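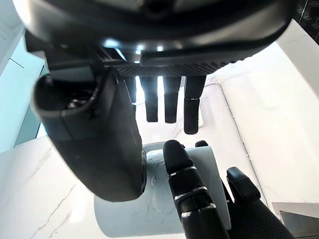
Section 4. Trying a hand-to-hand pass with two five-finger hands

By now you should have both hands bolted on, both wrist cameras plugged in, and the arms sitting at their rest pose without humming at you. If they do hum, go back to Section 3 and redo the payload setting. I skipped that step the first time and spent a whole Saturday chasing a wobble that was nothing more than a wrong number in a box.

In this section we'll pass one light object from one hand to the other, and we'll do it with both finger sets so you can pick the one you want to keep. I'm using the Deteo controller with the Wumbei hands all the way through. If you have the older Brelunholm hands, the steps are the same but the menu names are a little different, and your thumb won't swing out as far.

What you need

A light, stiff cylinder you don't care about. It's going to get scuffed.
A hard, level surface to work over, cleared far enough out that neither elbow can reach anything.
The stop button, on its long cable, next to your own hand.
A notebook, or whatever you like to write in.

Caution: Keep your fingers out from between the two hands any time the arms are powered. The thumbs close faster than you think, and with two hands moving it's easy to watch one and forget the other.

4.1 Set up the lower hand

1. Open the Hands page and choose the hand that will hold the object first. I call it the giver. Mine comes in from below, palm turned in, but you can do it from the side if your arms are mounted that way.

2. Set the grip force to 13 percent. That sounds tiny, and it is! You can go up later.

3. Place the cylinder in the open palm and press Close Slow. Let the fingers wrap until the force bars on the screen stop climbing.

4. Give the cylinder a gentle tug. If it slides, add a little force and tug again. Seidu Baidoo, who checked this section for me, likes to go straight to 16 percent and be done with it, and with a stiff object that's fine. With a paper cup you'll be getting a new paper cup.

5. Save the pose as Give 1.

Note: Leave the top of the object clear. The other hand needs that rim. It's tempting to grip high up, where everything feels steady, but then the second thumb has nowhere to land.

4.2 Bring in the upper hand

6. Switch to the second hand, the taker. Open all the fingers and swing the thumb out wide.

7. Jog the arm until the palm is facing down over the object with the fingertips well above the rim. Use the slow speed. I know the fast speed is right there.

8. Turn on the wrist camera view. This is where the camera earns its keep, because from where you're standing the back of the upper hand hides nearly everything that matters. Check that you can see the thumb tip and the object at the same time. If you can't, tilt the camera bracket one notch and look again.

9. Lower the hand in small steps. Stop when the thumb tip is next to the object and the fingers are still hanging free over the far side.

10. Save this as Take 1. Don't close anything yet.

Caution: Black fingers against other black fingers are hard to tell apart on the camera view, and bright daylight coming from behind makes it worse. If you lose track of which finger belongs to which hand, stop and wiggle one finger from the Hands page. Don't guess. I guessed once, and I bought a new fingertip.

4.3 Make the pass

11. Close the taker's thumb first, just until it touches. Then close the fingers.

12. Wait for both hands to show Holding on the screen. You want a short moment where both of them have the object. Mine is set to hold there for one full second, and I wouldn't go shorter while you're learning.

13. Open the giver, thumb last.

14. Raise the taker straight up. No sideways motion until you're clear, please.

15. Run the whole thing again from Give 1, this time with Run Sequence so you aren't pressing buttons.

If the object twists as the giver lets go, your two grips aren't lined up. Go back to step 9 and turn the upper wrist a touch. If it drops, look at the order the fingers opened in before you start adding force. Nearly every drop I had came down to the giver's thumb letting go too early.

4.4 Compare the finger sets

Now for the part I really enjoy. The hands ship with smooth fingertips, and the Provdale kit has a softer set that pushes on over the rounded ends. Efua Nartey talked me into testing both properly instead of picking whichever one I'd paid more for, so we let the sequence loop over a few evenings and wrote down every drop.

Smooth tips: 174 passes, 16 drops.
Soft tips: 174 passes, 13 drops.

So the soft ones came out ahead, but not by enough that I'd call it settled. What the numbers don't show is how they feel to work with. The smooth tips let the object slip into place a bit as the second hand closes, and that forgives a lot of sloppy lining up. The soft tips grab wherever they first touch. When your poses are good, that's lovely. When they're off, the two hands end up pulling against each other, and you'll hear the motors complain.

My advice is to learn on the smooth tips and swap later – the swap only takes a few minutes, and your saved poses will need just a small height change at step 9.

16. With the power off, push the soft tips on one finger at a time, starting with the thumb.

17. Power up, open the Tips menu and choose Soft. If you forget this, the force bars will read low and you'll squeeze harder than you meant to.

18. Repeat 4.3 at slow speed before you run a loop.

Note: The controller keeps a pass counter under Status, and it doesn't reset when you change tips. Mine reads 3856, with all my early mistakes in there too. Write down the number before you start a comparison, or you'll be doing subtraction from memory like I was.

Before you shut down, send both arms to rest with the hands open and empty. Leaving a hand closed on something overnight keeps the finger motors loaded, and they'll be warm and grumpy in the morning. Section 5 covers passing things that bend.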